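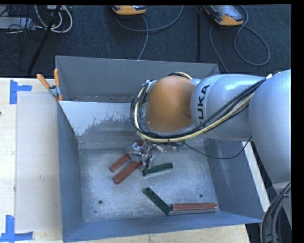

Sorting them by colour is all very well, one reader wrote to us on Thursday, but a child who wants a long block doesn't care whether it is red or green. The reader's nursery in Prarcombe has been offered a free bin from the Hinport Block Bank and hasn't yet decided whether to say yes.

It is a fair point, and one the scheme has been slow to answer. The Block Bank, run by the toy reuse firm Samier, began collecting unwanted building blocks in Hinport last year and says it has now taken in 3,000 of them. The plan is to make them up into mixed sets and lend them to nurseries and playgroups across the area from August. Each set comes in an open metal bin, which stays with the borrower for a term and then goes back.

So far 16 groups have put their names down. Samier calls this strong demand. The sign-up form, though, asks only for a name and a postcode and commits no one to anything, and two groups we rang had forgotten filling it in.

The sets themselves are the bigger question. According to a list sent out to groups, a standard bin holds 207 blocks, divided up by colour. Lengths are not given. Anyone who has watched four-year-olds build a bridge will know that a shortage of long pieces ends the game rather quickly, and a bin could match the list exactly and still be nearly all short ones. Asked about this, Samier said lengths would be "broadly balanced" and that groups could swap blocks at the Hinport depot. The depot is open one morning a week.

Then there are the bins. Metal lasts, and it won't split the way cheap plastic crates do. It is also loud when blocks are dropped into it, and a full one may be more than a single member of staff wants to lift. The list gives no weight. One playgroup leader told us she would be tipping the lot into a cloth bag on the first day and keeping the bin in the shed.

Borrowing is free this year. After that there will be a charge of £9 a term, with lost blocks billed separately at a price still to be set. Marchal, the shop on Prarcombe High Street that acts as a drop-off point, is not taking part in the lending side and says it has had no details of the charges either.

None of this makes it a bad idea. Plenty of good blocks sit in lofts, and new ones are expensive. But groups are being asked to plan around a service whose contents, weight and cost for lost pieces are all still vague, and the first bins are supposed to go out this summer.

Samier says a fuller list, with lengths, will be sent to groups before the first deliveries. Drop-offs continue at Marchal during shop hours. Blocks with chipped paint can't be accepted.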